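El contador y yo

Quito el contador de visitas. Ya está, dicho. Quien entre hoy en el blog verá un hueco abajo a la derecha, donde estaba el numerito, y el hueco se queda así hasta que aprenda a mover la columna, que con esta plantilla vieja puede ser nunca.

La última cifra que vi: 3.163. Me la apunté en el reverso de un recibo, como si fuera importante. Y ahí fue cuando pensé que algo no iba bien.

Explico. Este blog va de lo que va: paseos por Foltville, libros de segunda mano, quejas sobre el autobús, alguna receta que me sale. Empecé en febrero, con frío y sin plan. Escribía por la noche, le daba a publicar y a dormir. Luego puse el contador, que venía gratis con la plantilla, una casilla que marcar y listo. A los pocos días ya lo miraba antes del café. Después del café también. En la cola del súper. Una vez en un funeral, y no estoy orgulloso.

Lo malo no es mirar, lo malo es lo que mirar le hace a lo siguiente que escribes. Una entrada mía sobre el cierre de la papelería Carrilho tuvo 70 visitas en una tarde. Setenta, para mí, una barbaridad. La siguiente iba de una novela que me gustó mucho y se quedó en 23. ¿Y qué hice? Escribir otra sobre tiendas que cierran. Y otra. Sin ganas, sin haber entrado en mi vida en una de ellas. La de la mercería me la inventé medio entera, la pena digo, la mercería existía. 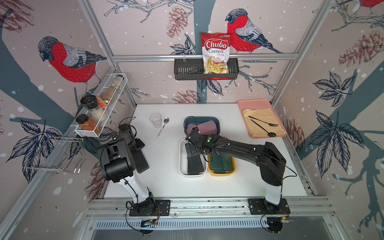 Escribir para un número te deja sin tema propio, esa es mi tesis y no tengo mucha más. Empiezas a mirar tu vida como un almacén de entradas posibles. Todo vale si trae gente. Mientras que lo que me gusta a mí de los blogs ajenos es justo lo que no trae gente ninguna: que alguien dedique cuatro párrafos a un papel de pared con camachuelos y piñas sobre fondo rosa pálido, por ejemplo, y se pregunte en qué tienda lo vendían y quién se decidió por el rosa. Eso lo leo entero. Eso lo leería dos veces. Y seguro que tiene menos visitas que mi mercería.

Ya sé la respuesta de siempre. Que si no te importan las visitas, escribe un diario y mételo en un cajón. Me la han dicho varias veces y no es tonta. Claro que me importa que me lean. Si no, no publicaría, me ahorraría el hosting y las discusiones con el corrector de acentos. Pero una cosa es querer que te lean y otra es querer que suba la cifra, y las dos se parecen tanto que tardé meses en separarlas.

Porque a ver. ¿Qué es una visita? Alguien que llegó buscando horarios de autobús y se fue en tres segundos: visita. Mi hermana recargando la página porque no le salía la foto: visita, visita, visita. Yo mismo desde el móvil, que me lo contaba también, lo comprobé. Un robot de un buscador, pues depende del día. Y luego la persona que leyó hasta el final, se quedó pensando y me escribió un correo larguísimo sobre la biblioteca de su barrio: visita. Una. Pesa lo mismo que la del horario.

Hubo un tiempo, con Irka, en que esto era distinto. Irka era una plataforma pequeñita, de las que ya no hay, fea como ella sola. Fondo gris, letra gris algo más oscura. No tenía contador. Tenía comentarios y una lista de blogs amigos a la derecha, que rellenabas a mano, uno por uno, y si alguien te quitaba de la suya te enterabas y dolía. Era mezquino a su manera, no voy a idealizarlo. Había rencillas por la lista que duraban años. Pero para saber si te leían tenías que esperar a que alguien dijera algo. Y cuando decía algo, era algo.

Cuando Irka cerró nos mudamos casi todos, cada uno a donde pudo. Perdí a la mitad. Algunos habrán seguido con otro nombre, no sé. De vez en cuando busco una frase que recuerdo de alguno, entre comillas, a ver si aparece. No aparece.

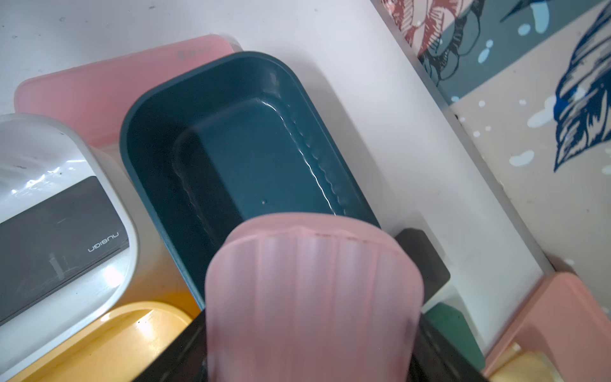 Aigars Dambrauskienė me escribió que exagero, que el contador no tiene culpa de nada y que un termómetro no da fiebre. Que en su caso fue al revés: llevaba una temporada larguísima convencido de escribir para la pared, puso estadísticas casi por despecho y descubrió que había gente volviendo cada semana. Poca, pero la misma. Que sin ese número lo habría dejado. Y remataba con que quitar el contador también es una forma de llamar la atención, sobre todo si luego publicas una entrada para contarlo.

Touché con lo último. Aquí estamos.

Con lo primero no estoy de acuerdo, pero me hizo pensar un par de días. Lo del termómetro está bien visto y falla en una cosa. Si te pones el termómetro cada diez minutos, acabas metido en la cama aunque estés sano. Conozco gente así y en temporadas he sido gente así. El aparato no da fiebre, vale, pero te cambia el día. Y además un termómetro mide lo que dice medir. El contador no. El contador dice «lectores» en letra bonita y mide cargas de página.

Lo que le salvó a él, si lo leo bien, tampoco fue la cifra. Fue enterarse de que había personas que volvían. Le valía igual una postal. Le valía un «oye, sigue». Que es lo que casi nunca hacemos, y me incluyo el primero: sigo más de una docena de blogs y no he comentado en ninguno desde ni me acuerdo. Leo, asiento, cierro la pestaña. Soy una visita. Para el que está al otro lado soy un palito más en el gráfico, y luego me quejo.

Así que a lo mejor el problema no es el contador sino los lectores mudos como yo, que hemos dejado que el contador hable por nosotros. Hm. No iba a escribir esto. Pero lo dejo, que suena bastante a verdad.

Hay otra cosa, la de los consejos. En cuanto confiesas que miras el número te caen encima. Publica a primera hora. Publica menos. Publica más. Titulares con pregunta. Titulares sin pregunta. Pon listas, a la gente le gustan las listas. Una empresa, Astholm, me mandó un correo ofreciéndome «multiplicar mi alcance» con un plan de pago en 3 pasos. El primer paso era pagar. No sé cuáles eran los otros, no llegué. Lo que me molestó, más que el correo en si, fue que estuve un rato haciendo cuentas. Con la calculadora. Un blog de paseos y libros viejos, por favor.

Alcance. Qué palabra. Como si estuviera tirando piedras. 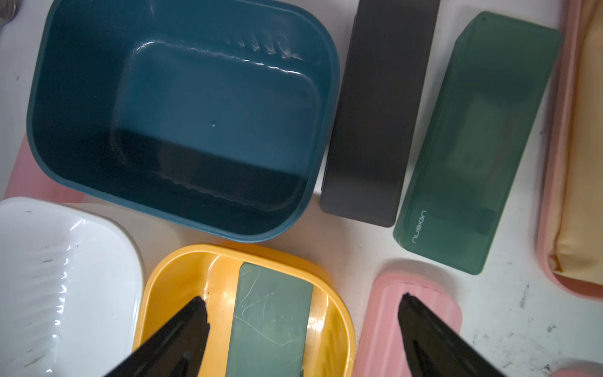

Y todos esos consejos, además, te llevan al mismo sitio. He leído blogs que me encantaban volverse idénticos en cosa de un año. El mismo arranque con la misma pregunta, los mismos subtítulos cada tres líneas, la misma invitación al final a dejar tu opinión «que me encantará leer». Con la voz perdida por el camino. No les culpo, si yo hubiera tenido más de setenta visitas aquel día igual ahora tendría un boletín sobre tiendas que cierran y una taza con mi logo.

Una objeción más, que esta me la hago yo. El que vive de esto necesita números. Pues sí. El que vende anuncios, el que vende libros, el que tiene que justificar el rato delante de quien sea. Con ellos no va nada de esto. Va con los que escribimos gratis, de noche, con la cena sin recoger, y nos hemos puesto encima las herramientas de una oficina de marketing sin que nos lo pidiera nadie. Yo no tengo jefe en el blog. Era lo bueno que tenía el blog. Y fui y me puse uno, pequeñito, abajo a la derecha, con cuatro cifras.

¿Lo echaré de menos? Ya lo echo de menos. Esta mañana he abierto la página y se me ha ido el ojo al hueco. Sé que los datos siguen en el panel de administración, a dos clics, tampoco es que haya quemado las naves. Podría entrar. De momento no entro. Si entro lo contaré, o no lo contaré, que también tengo derecho.

Cambios prácticos, para quien le interese. Los comentarios siguen abiertos y ahora los leo todos, que antes había algunos de hace semanas sin contestar y me da vergüenza. He vuelto a poner lista de blogs amigos, a mano, como en Irka. Si no estás y crees que deberías estar, escríbeme, seguro que es despiste y no rencilla. La entrada de la mercería la he borrado. La de Carrilho se queda, esa sí la sentía, allí compré cuadernos desde niño y la señora me guardaba los de tapa verde.

Y me he puesto deberes: un comentario al día en blog ajeno. De verdad, con frase entera, nada de «muy bueno» y adiós. Ayer dejé el primero, en uno de una chica que escribe sobre faros y que no publicaba desde antes del verano. Le puse que había leído lo del farero y el perro tres veces. Me contestó en diez minutos, que creía que ya no entraba nadie. Le dije que yo entraba siempre.

La próxima va de la novela aquella, la de las 23. Me quedaron cosas por decir del segundo capitulo y las pienso decir todas.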